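Nurkmont laundry strand: where we've got to
Report for the Drarkdale fund, February
From Mirta Cabral

Dear Vandana,

You asked for something shorter than last time and with fewer graphs, so there are no graphs at all (you can thank Bautista, who had made several).

The short answer to your question is no, not yet. If you put a heap of clean washing in front of our arms this afternoon and went off for a cup of tea, you would come back to a slightly different heap. But the longer answer is a good deal more cheerful than it was in the autumn, and I'd like to talk you through it before the money meeting.

What works: tea towels, pillowcases and, to my great surprise, T-shirts. Once a T-shirt is lying flat and face down, the pair of Volov arms will fold it about as well as I do, which my mother would tell you isn't saying much. Slow, though! The best one so far took three minutes, and most take longer than that. Bautista thinks we can halve it by letting the second arm start moving before the first has finished, and he's been right about that sort of thing before, so I've told him to get on with it.

What half works: getting the T-shirt flat and face down in the first place. Out of 41 goes last month, starting from a crumpled shirt on its own, we got a fold I'd put in a drawer in 20. The rest were mostly sleeves. A sleeve tucked underneath looks exactly like no sleeve, and the arm carries on quite happily and folds a lump. Fermín has been adding a little shake at the start, the way you'd snap a sheet, and that helps with cotton and does nothing whatever for anything knitted.

What doesn't work: trousers, shorts with a cord in them, anything with a zip, anything that has to be pulled out from under something else. Waistbands are the nuisance. Elastic springs back the moment one side is let go, so the two hands have to keep a bit of tension between them the whole time, and at present ours either pull too hard or not at all. Please don't ask about fitted sheets.

I also went back to Chukwu, as you suggested, to see whether the shop floor might be an easier place to start than the home. I had rather hoped it would be. In some ways yes: the tables are the right height, the light stays the same all day and nobody's cat is asleep on the jumpers. But what their staff spend their time on is refolding what customers have picked up and dropped, in fabrics that change every few weeks, and they do it in seconds while answering a question about sizes. The manager was very kind about our video. She asked if it had been slowed down. I think we should stay with homes for this year and go back to her when we have trousers sorted.

So the bulk of the effort now is going into people doing the folding, with grippers in their hands in place of fingers. I know this looks odd on a budget line ("clothes folding, by humans"), and Sunita queried it, quite fairly. The arms have only two fingers each, so it's no use showing them what ten can do. Someone working with a gripper in each hand finds out very quickly which grips are possible and which aren't, and it's the in-between bits we need most, the reaching and the regrasping and the changing of one's mind. We've asked for real rooms with real furniture, beds as well as desks, because an arm that has only ever met our lab table gets terribly confused by anything else. A patterned surface alone was enough to throw it in December.

I tried it myself for a morning and I was hopeless. Socks took for ever. By the end I'd stopped thinking of folding as one job at all: there's finding the thing, freeing the thing, working out which way up it is, and only then the bit everybody calls folding.

Money: we're a little under on equipment and a little over on people, and I'd like your permission to move one across to the other. I'd also like to keep Bautista on full days until the summer. The five garment types we promised you still stand, but I want to swap the buttoned shirt for shorts. Shirts are a project in themselves and I was daft to put them in.

Next up, then: waistbands, heaps, and speed, in that order. A few from the trousers and shorts work, on a bed and at a desk:

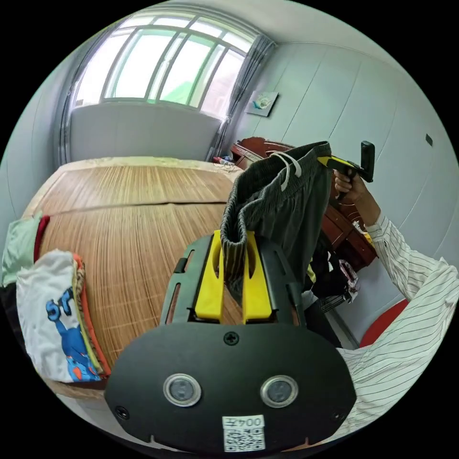
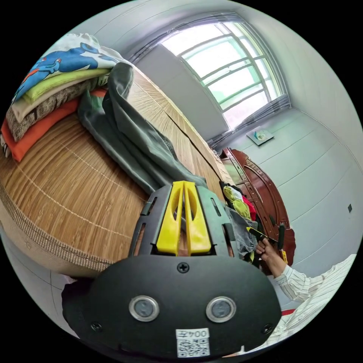
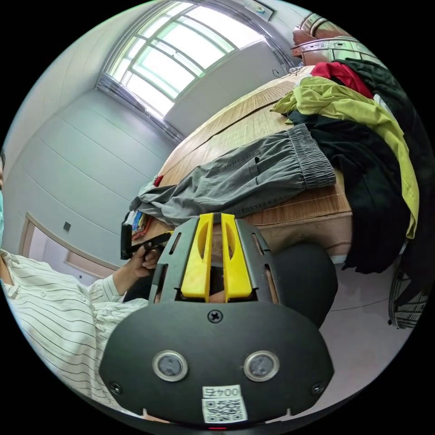

Sunita Pal has read a draft of all this and wants it put to you that she still isn't convinced about the order. She'd do heaps first. Her point is that a person at home will forgive a badly folded pair of trousers but won't stand there feeding garments to a machine one at a time, and until it can help itself from the pile it hasn't saved anyone any work. Fermín says the two can't be pulled apart, because most of what he finds in a pile is trousers. I've left it as waistbands for now, but if you side with Sunita let me know by Thursday and I'll redo the plan before it goes to the others.

Best wishes,
Mirta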